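15 February 2021

Log, release week, day 3 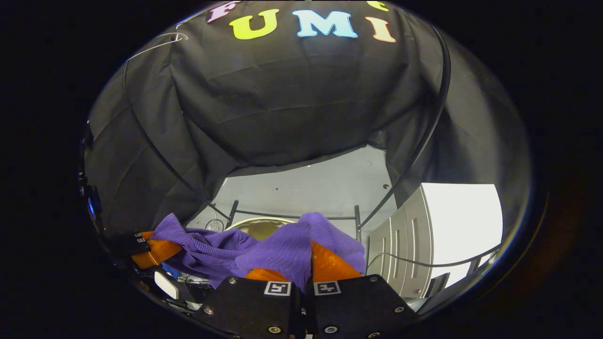 Exported the final manuscript of Verodura at 6:40 this morning. Word count before the last pass was 3,563 for chapter nine; after it, 3,551. The twelve words were all adverbs in the pantry argument. No other chapter changed.

Uploaded the e-book file to Hullar first. The preview tool flagged two broken links in the contents page, both pointing to the recipe appendix. Rebuilt the contents from heading styles and the second upload passed. Kocsis accepted the same file with no warnings but rejected the cover for low resolution. Resaved at the original size and resubmitted.

Blog tour status: 9 stops confirmed, 3 of them reviews, the rest excerpts or Q&A. Paora Bolger asked for the excerpt in plain text because his site strips italics. Sent chapter two up to the ferry scene and marked the letters with single quotes instead. He also wants the blurb under 150 words. It is 171. To cut: the sentence on Starkstead, and possibly the one after it.

Buy links tested in two browsers. The Kocsis link still goes to the preorder page. Wrote to support, ticket open.

Braised the lentils from the appendix for supper, following the printed quantities. The stock is short by half a cup. Corrected in the source file, so the file has to go up again tomorrow. Paperback proof is not due until July.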